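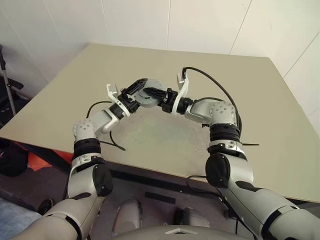
Two arms, one part: a round grey disc held between both grippers.

Norkby has published its equipment plan for the coming budget year. This thread sets out the main items for member workshops. (2020-10-25)

The plan covers two-arm stations for handling small round metal parts. Work of this type needs one gripper to hold and another to position, and single-arm offers were therefore left out of the comparison.

Bids from Talpur and Plilo were reviewed under the same terms. Each supplier was asked to price the arms, grippers, cables, training and service as separate lines. Bundled prices were returned for revision.

Purchase of 2 stations is proposed for the Dillness site. Delivery is expected 18 weeks after the order is signed. The order will not be signed before the board meets in March.

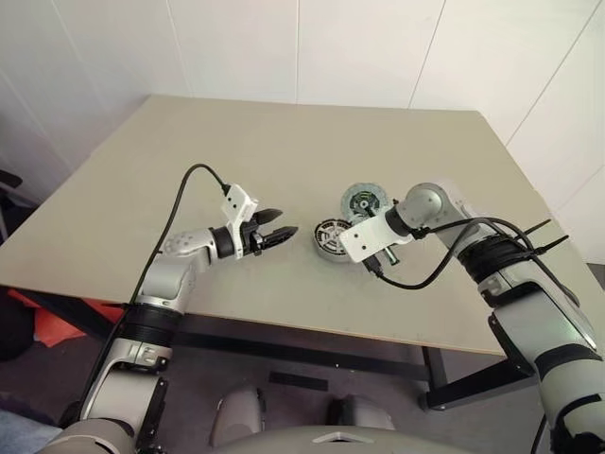
Round metal components at the right gripper, with the left gripper open.

Grippers and fingers are budgeted as wear items. The plan sets aside nearly 35 percent of the yearly service line for them. Workshops that handle parts with metal edges should expect to use their full share.

Cables are listed separately. Sites are asked to state the length needed for each arm and to order one spare set per station.

Tables, floor covering and wall panels are not part of the equipment budget. These remain with the building budget of each site.

Staff training is set at 107 hours for the first year, shared between operators and maintenance. Unused hours may not be moved to other lines.

Questions on the plan should be sent in writing to the Norkby purchasing office. Replies will be posted to this account.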